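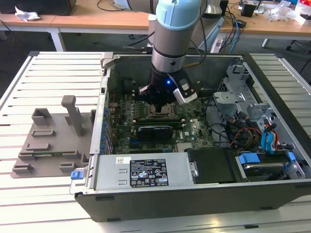 What does the Butham equipment planning dataset cover?

The dataset covers the planning, purchase and first-year running costs of robotic equipment for computer disassembly, as recorded by the Setia refurbishment program at its Butham site. It holds quotations, purchase requests, maintenance entries and end-of-year reconciliations, each linked to the work cell for which the money was set aside.

Name
Butham Equipment Planning Records (short name: butham-planning)

Maintained by
Setia Refurbishment Program, Planning and Assets Office

Version
Second release. The first release contained quotations only and should no longer be used for cost comparisons.

Summary

Setia receives used office computers from public bodies and prepares them for reuse or parts recovery. When the program began moving part of this work to robotic cells, it found little published material on what such a cell costs once installation, fixtures, spare parts and staff time are included. The records in this release were assembled to fill that gap for organisations of a similar size.

The release contains 400 line items drawn from 28 purchase files. Of these, 200 line items relate to capital purchases and the remainder to consumables, service and labour. Amounts are in Australian dollars and exclude tax.

Contents of the release

items.csv - one row per line item, with category, quoted amount, final amount and work cell code
files.csv - one row per purchase file, with the approval stage and the month in which the file was closed
cells.csv - one row per work cell, with its task group and planned hours
notes.txt - remarks by the purchasing officer, edited to remove personal details
changes.txt - a list of corrections made after the first release

Fields in items.csv

item_id: a unique code. Codes are not reused when an item is cancelled.
file_id: the purchase file to which the item belongs.
category: arm, gripper, sensor, fixture, bench, electrical, software, service, spare or labour.
quoted: the amount in the accepted quotation.
final: the amount paid. The field is blank if the item was cancelled or was still open at the close of the year.
lead_weeks: the number of weeks between order and delivery, where known.
cell: the code of the work cell charged.
shared: set to 1 if the cost was divided between two or more cells.

How the records were gathered

Purchase files were exported from the program's accounts in October and matched by hand to the work cells. Two suppliers appear by name, Hireo for leased equipment and Sisodia for custom fixtures. Both agreed to publication of their quoted and final amounts. All other suppliers are identified by a letter code that remains the same throughout the release.

Labour was taken from timesheets. Staff recorded hours against a cell only when the work was directly tied to setting up or changing that cell. General supervision, training days and meetings are excluded, and users who need a full labour figure should add their own allowance.

Points for planners

Fixtures were the category most often left out of early requests. A desktop computer case, a compact case and a laptop cannot be held in the same way, and a cell that is expected to handle several models will need more than one fixture. Setia now asks for a fixture estimate before any request for an arm is reviewed.

Grippers and fingers should be budgeted as separate items. Fingers wear, and a change of task may call for a different shape while the gripper body stays in service. In items.csv, fingers are listed under spare unless they were supplied with the gripper on the same invoice.

Leased equipment shows a lower amount in the first year and should not be set beside a purchased item without adjustment. The lease term for each Hireo item is given in notes.txt. Return freight was charged separately on two of the leases and appears under service.

Electrical work at Butham was costly in part due to the age of the building. Users planning for a newer site may wish to leave out the items marked with code E25, which refer to the replacement of the main board.

The program holds a reserve of 25 per cent against the capital portion of each new cell. This is an internal rule and the records do not test whether it is the right level.

Known limitations

The records come from one site and one year. Lead times are missing for most sensors, as these were often delivered in part shipments. Software is recorded at the licence price, and the cost of in-house programming falls under labour, where it can be hard to separate from installation. The shared field was introduced midway through the year, and earlier items were coded afterwards from memory and correspondence.

No figures on output, recovery rates or savings are included. The release is not suitable for calculating a payback period by itself.

Licence and use

The data may be copied and adapted for planning, teaching and research, provided that Setia is credited and any changes are noted. Supplier letter codes must not be used to try to identify a firm.

Corrections

Requests for correction should quote the item_id and the file_id and be sent to the Planning and Assets Office at Butham. Accepted corrections are entered in changes.txt and carried into the next release.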